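Re: [walks] Weekend in Zunencombe?

Piret Kuusk wrote:
> Has anyone stayed in Zunencombe lately? Thinking of January, two nights,
> no car. Is it worth the bother?

Hi Piret,

We went last winter and loved it! The bus from the station takes 67 minutes (bring a cushion) and drops you by the harbour wall.

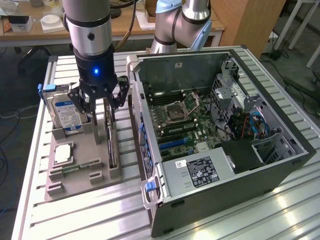
We stayed at Titine, up the hill — £70 a night with a huge breakfast. Do the cliff path first, it's only 3 miles, then soup at the Huster. Book for Thursday if you can, as they have music on.

Maysoun Rawashdeh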